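Water, again

January. Bore's gone cloudy. Posting this quick before I have to go move the sheep, so no proofreading, sorry Mum.

For anyone new, we're on 4 tanks and a bore out past Tollura, no town water, never will be. Tanks do the house. Bore does the troughs, the garden and the toilet. That's been the deal since we moved out and mostly it works. Mostly.

Tank levels as of this morning: the big one by the shed is under half. House tank fine. The two little ones, don't ask. Last proper rain was before Christmas and it all came sideways so half of it missed the gutters anyway. I cleaned those gutters too. Whole afternoon up a ladder pulling out gumleaves and one very flat tennis ball.

So the bore. Started going milky, I reckon ten days back, then a bit of a rotten egg smell out of the laundry trough. Didn't love that. Rang the pump bloke at Hesix, he said let it run for an hour and see. Ran it for an hour. Saw. Still milky. Rang him back and got the message bank and have been getting the message bank ever since.

Decided to stop guessing and get it tested properly. Should of done it when we bought the place, everyone says so, and everyone's right. You can get the cheap dip strips from the hardware shop and I did do one, but it came out a colour that isn't on the chart. Not helpful. Proper lab test it is, metals and salts and bugs, the lot. They post you the bottles. Read the instructions twice. Run the tap first, don't touch the inside of the lid, keep the bug one cold and get it there the same day, which from our place means leaving at stupid o'clock with an esky on the passenger seat and the dog sulking in the back.

Cost me 557 dollars all up with the extra metals. Ouch. But a new pump is a lot more than that and I'd rather know.
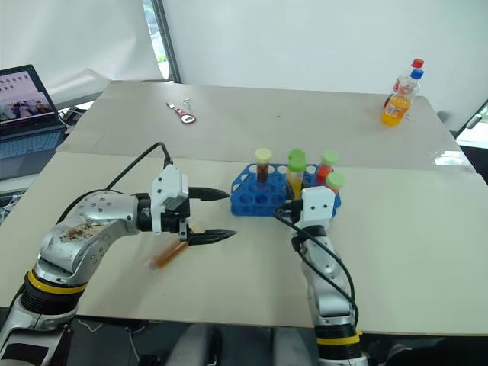 Tín Đàm wrote in under the last post to say don't trust one test, do another one after the first big rain, because his bore read fine all summer and then went through the roof for nitrates once the paddock next door had washed down into it. Also said to check the cap on the bore casing for cracks before blaming anything deeper. Fair point, both of them. Hadn't thought about the cap once.

Went straight out and looked. Cap's got a gap on one side I could get my little finger in. There were ants. So that might be the smell and might not be, but it's getting sealed this week either way, got the stuff in the ute already.

Salt is the other thing I'm waiting on. The number I wrote on the pump shed wall when we moved in was 2,261, that's from the previous owner's meter, total dissolved whatever. Sheep are fine on that. Tomatoes are not. I've been watering the tomatoes with it for two summers and wondering why they look like they've been ironed. If it comes back under 2,000 I'll be rapt and if it's gone up I'm ripping out the veggie beds on the north side and putting in saltbush and calling it landscaping.

Meantime, what we're doing:

Short showers, bucket in the bottom. Bucket goes on the lemon tree.

Troughs scrubbed out every second day, they go green in about five minutes in this heat. Kong thinks the scrubbing brush is a game and has had two of them off me. Esau (the old ram, not the cat, the cat is also called Esau, long story) won't drink from the one by the gate at all now so he gets a tub of tank water like royalty.

No washing the car. No great loss.

Drinking water is tank only, through the filter under the sink, and I changed the cartridge last night. Was a year overdue. It was brown. Moving on.

If anyone's used one of those aeration setups for the egg smell let me know in the comments, what it cost and weather it was noisy, because the pump shed is right under our bedroom window and I sleep badly enough as is.

Results should be a fortnight or so. Will put the numbers up when they come. Right, sheep.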